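Rinsing, Draining and Drying: What I've Learned Standing at the Sink

I have cooked in the same narrow kitchen since 2000, and if I added up all the hours, I suspect I've spent more of them at the sink than at the stove. Recipes tend to hurry past that part. "Drain well," they say, and off they go to the sauce, leaving you with a steaming pot in both hands and a colander that has slid down toward the drain. So I've gathered up my notes on the wet side of cooking, in no very strict order, with a few things readers have sent in over the years mixed in (thank you, keep them coming!).

Pasta

Put the colander in the sink before the pasta goes into the water. I know, I know, but it's the kind of thing I still forget when I'm talking to someone. Dip out a mugful of the cooking water while you're at it and stand the mug beside the stove where you can't miss it. That cloudy water will loosen a sauce that has gone stiff far better than plain water from the tap, and it's gone for good once you've poured.

Tip the pot away from you, slowly, and let the steam go up the far side. Short shapes like shells and elbows hold water in their hollows, so give the colander a few good shakes and then turn everything over once with a spoon. Long noodles I hardly shake at all. I lift them straight from the pot with tongs into the sauce, and whatever water comes along is welcome.

Rinse pasta only when it's headed for a cold salad. For anything hot, leave the starch where it is, and your sauce will have something to hang on to.

Rice and small grains

A colander with ordinary holes will lose you a fair amount of rice, and quinoa will go through it like sand. Use a fine strainer, or line the colander with a thin, clean dish towel that's been wetted and wrung out. I prefer to wash rice in a bowl: cover it with cold water, swish with your fingers, pour off the milky water, and do it again until you can more or less see the grains. The strainer comes in only at the end. If you save that first milky rinse, houseplants don't seem to mind it, and mine have been drinking it for years.

Canned beans

I used to dump beans in the colander, run the tap over them for a second and call it done, and then wonder why my bean salad had that gluey look by evening. Give them longer than you think. The foam should stop before you do. Then leave them to sit while you chop the onion, and by the time your eyes have quit watering, they'll be ready for the dressing. If the beans are going into soup or chili, I often don't rinse them at all, although I do go easy on the salt.

Salad greens

Lettuce doesn't want to be blasted. Fill a big bowl (or the sink itself, if it's clean) with cold water, put the leaves in, push them under a few times, and walk away for a bit so the grit can settle. Now here is the important bit: lift the leaves out with your hands. If you pour the whole bowl into a colander, you pour the grit right back over the top of them, and you'll hear it crunch at supper. Leeks and spinach may need the treatment twice, and spinach from a garden after heavy rain can need it again after that.

For drying, a spinner is lovely if you have the cupboard space. I don't, so I roll the leaves up loosely in a bath towel kept only for that purpose. It's much quicker than patting, and if you tuck the rolled towel into the refrigerator the leaves come out nice and crisp.

Berries

Leave berries unwashed until the day you want them. Strawberries should keep their green caps on through the wash, otherwise they take in water and go soft in the middle. Raspberries are so tender that I only lower them into a bowl of cold water in a small strainer, give it one gentle dip and lift it back out. Spread them on a towel in a single layer afterward and don't crowd them.

Potatoes for mashing

Drain them, then put them back in the hot, empty pot with the burner off and a folded towel over the top in place of the lid. The towel takes up the steam that would otherwise drip back down. You'll see the edges of the potatoes turn floury and a little ragged, and that's when you mash. It makes more difference than the extra butter does, though I wouldn't dream of leaving out the extra butter.

Yogurt and soft cheese

Line a strainer with a clean cloth, set it over a deep bowl so the bottom won't touch the liquid, and spoon in plain yogurt. In the refrigerator, after two hours you'll have something like a thick dip. After six it spreads like cream cheese, and I stir in chopped chives and black pepper and put it on toast. The whey in the bowl can go into pancake batter or bread dough in place of some of the milk.

Cucumbers, zucchini and cabbage

Anything very watery that's going into a fritter or a slaw should be salted first. Grate or slice it, toss it with a good pinch of salt in the colander, put a plate under, and come back after you've done the rest of your chopping. Squeeze it by the handful, and really squeeze! If it tastes too salty, a quick rinse and another squeeze will put it right. My zucchini fritters fell to pieces for years before I learned to do that, and I blamed the eggs the whole time.

Frying and greasy things

Set fried food on a wire rack over a baking sheet. Paper towels trap steam underneath and the bottoms go limp. Drained bacon fat or ground beef drippings should never go down the sink, however hot you run the water afterward. I keep an old coffee can by the stove, let the fat set hard in it, and throw the whole thing in the trash when it's full.

Looking after the colander itself

Rinse it right away. Starch that has dried in the holes is a misery to get out, and a sponge only slides over the top. If it's already dried on, soak the colander in warm water with a squirt of dish soap and go at it from the outside with a soft vegetable brush, so you're pushing the bits back the way they came. For cloudy mineral marks on metal, use warm water with a splash of white vinegar, followed by a proper rinse.

Plastic ones take on the color of tomato sauce if they're given half a chance, and a paste of baking soda and water left on overnight helps. Keep them well away from a hot burner, too. I once set one down on a coil I'd only just switched off, and it had a spiral on its foot for the rest of its life.

Dry colanders upside down and tilted, with one side propped on a spoon. Flat on the counter they hold a ring of water underneath, and a wooden counter will remember it.

If you're buying one

Take it in your hands in the store and pretend to tip it. The handles should give you something to hold with oven mitts on. Check that it sits steady and stands up a little from the floor of the sink. And measure your cupboard before you leave home, which I say as the owner of a very handsome steel one that lives on top of the refrigerator.
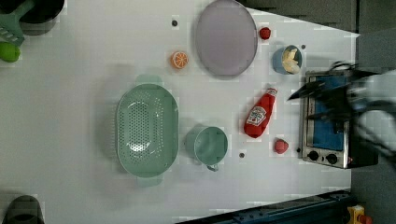 Posted by Geltetti Kitchen Notes | Household Tips | January

An oval colander with a flat handle at each end, the shape of the mint-green toy one, is the kind I reach for most in the full-size version. It leaves room at the side of a round sink for your other hand, and if it's long enough the handles will rest on the rim. Next month we'll move along the counter to cutting boards: how to keep them from sliding, what to do about onion smell, and when to give up on one. If you've got a trick for getting beet stains out of a pale board, please do send it in before then, as I have one waiting.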